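## 4. Fitting handles and drawer pulls

Read this section before you drill. Holes in a drawer front can't be moved once they are made.

You will need:

- Skirkine handle kit (handle, 2 screws, paper template)
- Drill and a bit that matches the screws
- Masking tape, pencil, screwdriver
- Paper or a blanket to cover the work surface

### 4.1 Marking the holes

1. Take the drawer out of the cabinet and empty it.
2. Find the center of the drawer front and mark it lightly in pencil.
3. Line up the template with the mark and tape it down at both ends.
4. Press the pencil point through each hole in the template.
5. Remove the template and measure between the marks. For the long handle the distance is 206 mm. For the Pascu series, use the figure printed on the bag.

**Note:** Older Drastis templates were drawn for a 200 mm handle. Do not use one with this kit.

### 4.2 Drilling

1. Put a strip of masking tape over each mark.
2. Clamp a piece of scrap wood to the inside of the front.
3. Drill from the outside at low speed and keep the drill square to the surface.
4. Peel the tape off slowly, toward the hole.

**Caution:** Wear eye protection. Keep your free hand away from the back of the panel.

Cover the table before you set a finished piece on it. Brown paper is fine for small units. Brush off chips as you go, or they will scratch the finish.

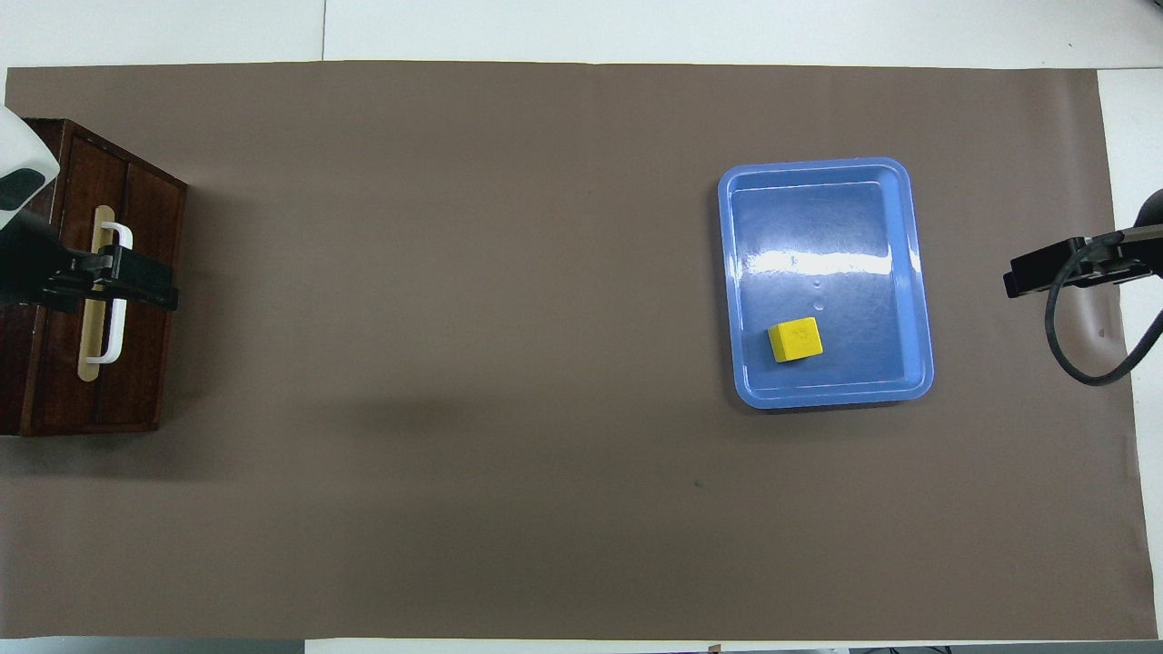 *Fig. 4-2. White handle on a small wooden drawer unit.*

### 4.3 Attaching the handle

1. Push the screws through from inside the drawer.
2. Start both screws by hand before tightening either one.
3. Tighten them in turn, a little at a time, until the handle no longer shifts.
4. Put the drawer back and open and close it several times.

If the handle rocks, the screws may be too long for the panel. Add a washer under each head or ask for the short set.

**Caution:** Do not use a power driver on plastic handles. The posts can crack.

Check the screws again after two weeks of use. To order spare parts, write to Leonie Tomoana at the Sorkum service desk and give the kit number from the bag.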